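Gusden Laundry Terms, word list and data card

A plain-text list of English words and phrases used for washing, drying, folding and putting away clothes and bedding. It was put together for people who write care instructions, shop listings and household guides, and who want to know which words readers will understand. Version 2 of the list holds 533 entries. 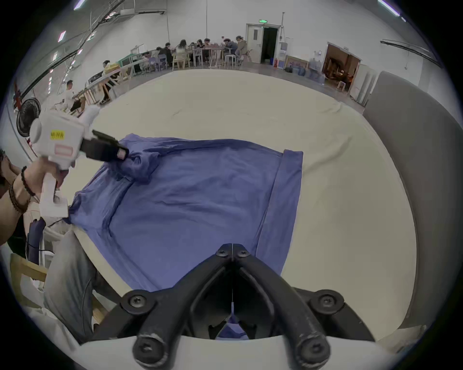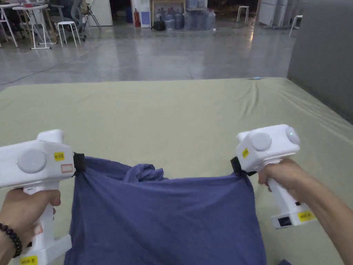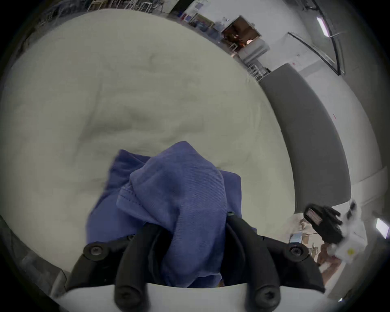 What is in the list

Each entry is one word or phrase with a short meaning in everyday English. Entries cover fabric care, parts of garments, bedding, stains, folding and storage. There are 31 topic tags, and an entry can carry more than one of them. "Hem" is tagged both garment-part and sewing, for instance, and "duvet" is tagged bedding and regional.

The list leaves out trade names, chemical names for cleaning agents, and words used only inside commercial laundries. Fiber names are included only where a care label would show them - cotton, wool, linen, silk and so on.

Files

terms.csv - the full list, one entry per row
tags.csv - tag names and what each one covers
variants.csv - spelling variants and regional forms
sources.txt - notes on where entries came from
CHANGES.txt - changes between versions

All files are UTF-8. Fields are separated by commas and text fields are in double quotes. Line endings are LF. If a spreadsheet program shows odd characters in the meaning column, import the file and set the encoding by hand instead of double-clicking it.

Columns in terms.csv

id - a number that stays the same between versions. Numbers of removed entries are not used again.
term - the word or phrase, in lower case unless it is always capitalized.
part - noun, verb, adjective or phrase.
meaning - one sentence, with no period at the end.
tags - one or more tags, separated by semicolons.
region - US, UK, both, or blank if not checked.
level - 1 for a word most adults know, 2 for a word that may need explaining.
note - free text, often blank.

Sample rows

"fitted sheet","noun","a bottom sheet with elastic edges or corners","bedding","both","1",""
"comforter","noun","a thick quilted bed covering, usually used without a cover","bedding;regional","US","1","see duvet"
"airing cupboard","noun","a warm closet used to finish drying linens","storage;drying","UK","2",""
"tumble dry","verb","to dry in a machine with a turning drum","drying;care-label","both","1",""
"pill","verb","to form small balls of fiber on the surface","wear","both","2","also a noun"

The id column is left off above to keep the lines short.

How it was made

The first version was typed up from a household glossary printed by Clunix, a small publisher of home guides that has since closed. That glossary was meant for UK readers and had a lot of terms for line drying and very few for machine dryers. The Flullangate reading group then went through it, marked the words they did not know, and suggested missing ones. Most of the level 2 marks come from that round.

Version 2 added US terms, split the old "linen" tag into bedding, table and bath, and rewrote meanings that were longer than one sentence. The work was finished in September.

Known problems

The region column is uneven. Bedding and drying were checked closely, stains and sewing less so. A blank means the entry has not been checked. It does not mean the word is used everywhere.

"Quilt," "comforter" and "duvet" overlap a great deal. Some people use all three for the same thing, and shops are no help. The list gives each its own row and points between them in the note column, but do not use these rows to sort products.

A total of 11 entries have the same term and a different meaning, such as "press" for ironing and "press" for a cupboard. Match on id, not on term.

The level marks reflect one group of readers and should be taken as a rough guide. No reading test was run.

Care symbols are named but not drawn. If you need the symbols, get them from the current standard for your country.

Using the list

The text may be copied, changed and reprinted, including in paid work, as long as the credit line below stays with it. Please do not label a changed copy with our version number. Add a suffix or start your own numbering.

Credit line: Gusden Laundry Terms, version 2, edited by Bošković

Keep the accents in the editor's name. If your system cannot show them, leave the name off and credit the list by title only.

Corrections

Send the id, the column and the new text, along with where you have seen the word used. A line copied from a care label or a shop page is enough. Proposals for new terms should include a one-sentence meaning and at least one existing tag. New tags are only added between versions.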